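Open day at the Sotach paper and board workshop
By Hanane Kabbaj, June

So I finally made it to the Sotach open day, after missing it last year because of a dead car battery (long story). It's out past Ashworth, up a road I drove by twice, and by the time I parked there were already people coming out with cardboard hats on. Good sign!

You start in the big hall with the cutting presses, which are LOUD, and then they let you wander. I skipped most of the talk on recycled pulp, sorry, and went straight for the furniture room. I've got a tiny desk at home and paper everywhere, so drawers were what I'd come for.
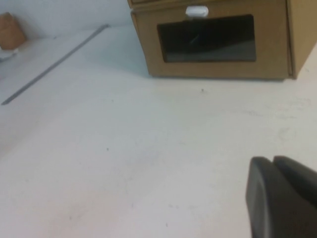
Cardboard drawer unit with its little white knob and dark window.

I love that knob! Plain brown board all over and then one bright white pull. The window I'm less sure about, it's so dark I couldn't tell what was inside, and I'd want to see my stamps and tape without opening anything. Still, I went back to look at it twice.

They had 27 designs in the catalog, and I left with 4 flat-packed magazine holders and a free coffee from the Skaria stand. Parking was free too. Go early if you want the hats, they'd run out by three.

© Hanane Kabbaj | Contact | Back to top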